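About Skoltovance

Skoltovance is a small company which prepares training examples for robots with two arms. Our clients build the robots and the learning software. We give them the part in the middle, the many recorded tries from which the software learns how a task is done.

How we began

The company started in one rented room above the Skisport store on Adams Street. At that time we were 4 people and we had one project, to teach a single arm to put bottle caps into a tray. We recorded everything by hand, and we kept the notes in paper notebooks. Many of the early recordings were not usable, as we changed the starting position of the tray without writing it down. Those notebooks are still on the shelf in the meeting room, and every new colleague must read at least one of them.

Today we are 17. Most of us came from other work: sewing, dental technics, piano repair, physics teaching. For guiding a robot hand we look first for patient people with good fingers. The programming can be learned here, and several of our operators now write their own task scripts.

What we do

A client comes to us with a task, for example closing a clip or placing a lid. We divide it into steps, and we agree with the client in writing what is a good ending and what is a failure. Then our operators perform the task again and again by guiding the robot hands, with small changes each time in where the parts lie and how they are turned. The usual first order is 200 accepted examples for one task. An example is accepted only when a second operator has watched it from beginning to end.

We also keep the failed tries. They are stored in a separate folder with a short note, such as "thumb too early" or "part turned under the fingers." Some clients do not want them at the beginning and ask for them later, so we do not delete anything before the contract is finished.

Nosent

Nosent is our own simulation room. It is a program where we can prepare a task before the real parts arrive from the client, and where an operator can practice without breaking anything. The table in Nosent is plain on purpose. We change the light, the surface and the part positions later, in copies of the same recording, when the basic movement is already clean.

Our present work in Nosent is about tasks for two hands. One hand alone can often push a part against the table and be lucky. When two halves of a ring must meet, both hands have to come from their own side, take hold at a good place and bring the ends together at the same height.
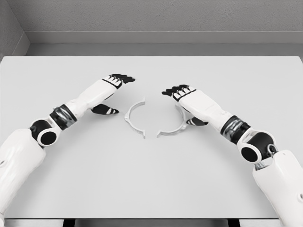 For this family of tasks we have 281 accepted examples so far, and the set is still growing. The most difficult point is the approach. If the fingers come too low, they move the part before the thumb is ready, and the learning system will copy this habit very faithfully. For this reason our operators are asked to stop shortly before contact and to look at both hands before they continue.

How we work with clients

Every client has one contact person on our side, from the first call until the last delivery. We send a small test package first, so that your engineers can check the file format and the timing between the two arms. We do not sell the same recordings to a second client, and we do not use them to train systems of our own.

Visiting and joining us

Visitors are welcome in our office in the mornings, after 9:30, if they write to us some days before. In October we take new operators for training. The training is paid and lasts six weeks, and the first two weeks are done completely in Nosent. Previous experience with robots is not required. Please write in your letter what kind of handwork you have done, also if it was only at home.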